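체코에서 온 제본가 크티보르 르지하(Ctibor Říha)는 오래된 종이를 고치는 일을 한다. 작업실 이름은 유디타우(Judetau)다. 간판은 작고, 초인종은 두 번 눌러야 소리가 난다. 10월 오후 그곳에서 세 시간 가까이 이야기를 나눴다.
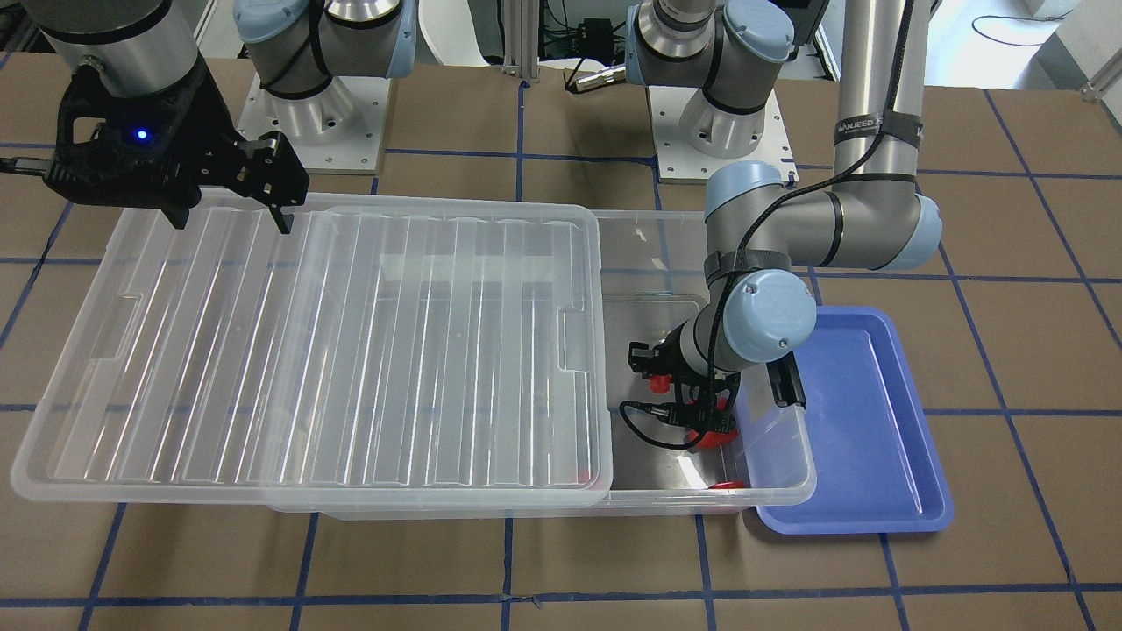
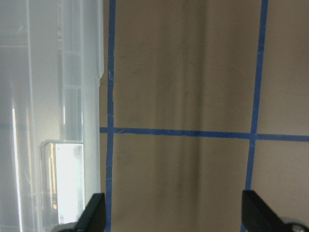 그는 처음부터 책을 만지던 사람이 아니었다. 스무 살 무렵에는 인쇄소에서 재단기를 맡았다. "하루 종일 종이를 자르기만 했습니다. 그러다 잘못 자른 종이를 어떻게 붙이는지 궁금해졌어요. 가르쳐 주는 사람이 없어서 혼자 밀가루 풀을 쑤었는데, 여름이라 이틀 만에 쉬었습니다."

한국에 온 것은 한지 때문이다. 프라하의 한 공방에서 찢어진 지도를 보수하다가 닥종이를 처음 써 보았다고 한다. "얇은데 당겨도 잘 버팁니다. 섬유가 길어서 그래요. 찢은 가장자리에 털이 일어나는데, 그 털이 원본 종이에 물리면서 붙습니다. 칼로 자르면 그게 안 됩니다."

그래서 그는 보수용 종이를 칼로 자르지 않는다. 붓에 물을 묻혀 선을 긋고, 물이 스민 자리를 양손으로 천천히 벌려 뜯는다. 손이 마르면 종이가 엉뚱한 쪽으로 갈라진다.

요즘 매달리는 일은 '타나사른(Tanasarn)'이라고 부르는 장부 묶음이다. 배에서 쓰던 물품 장부로, 모두 2,520장이다. 지금까지 1,095장을 마쳤다. 나머지를 언제 끝낼지 묻자 그는 달력을 보지 않고 대답했다. "장마가 길면 늦어집니다. 습도가 높을 때는 풀칠을 안 해요. 말리는 데 시간이 너무 걸리고, 그 사이에 얼룩이 번질 수 있습니다."

가장 까다로웠던 것은 273번째 장이었다. 철분이 든 잉크가 종이를 갉아 글자 모양대로 구멍이 나 있었다. 물을 쓰면 잉크가 옆으로 번지기 때문에 젤라틴을 얇게 바른 종이를 미리 만들어 말려 두고, 붙일 때만 아주 조금 적셨다. 한 장에 나흘이 걸렸다. "글자는 되살리지 않습니다. 구멍은 막지만 없어진 획을 그려 넣지는 않아요. 의뢰하신 분이 서운해하실 때도 있습니다."

풀 이야기는 길어졌다. 밀 전분에서 글루텐을 빼고, 약한 불에 40분쯤 저은 뒤 체에 세 번 내린다. 시중 제품 가운데서는 스티브비(Stivby)라는 메틸셀룰로스 분말을 같이 쓴다. 접착력은 전분 풀보다 약하지만 나중에 물로 떼어 내기가 쉽다고 했다. 그는 떼어 낼 수 있느냐를 먼저 따진다. 예전 수리 때 붙인 투명 테이프를 벗기느라 한 달을 보낸 적이 있어서다.

"테이프 붙인 사람을 원망하지는 않습니다. 그때는 그게 최선이었겠죠. 제가 붙인 것도 언젠가 누가 떼면서 욕할지 모릅니다."

수업도 한다. 한 달에 두 번, '플루룰루라(Flululura)'라는 이름으로 여는 저녁 모임이다. 이름에는 뜻이 없고 딸이 어릴 때 만든 말이라고 한다. 수강생들은 첫 시간에 신문지를 찢고 다시 붙인다. 두 번째 시간에야 한지를 받는다. 집에서 망가진 요리책이나 일기장을 가져오는 사람이 많다. 곰팡이가 핀 책은 받지 않고, 비닐에 밀봉해 돌려보낸다.

집에서 책을 보관하는 법을 묻자 답은 짧았다. 바깥벽에 책장을 붙이지 말 것, 책을 너무 빽빽하게 꽂지 말 것, 꺼낼 때 책등 윗부분을 잡아당기지 말 것. 고무줄로 묶어 두는 것도 말린다. 고무가 삭으면서 표지에 눌어붙기 때문이다.

수리비는 장마다 다르다. 견적을 낼 때는 한 장을 골라 먼저 고쳐 보고 걸린 시간을 적는다. 책값보다 수리비가 비싸면 그렇다고 말해 준다. 그래도 맡기는 사람이 있고, 그냥 들고 가는 사람도 있다.

다음 달에는 장부의 가죽 표지를 시작할 생각이다. 가죽은 아직 구하지 못했다.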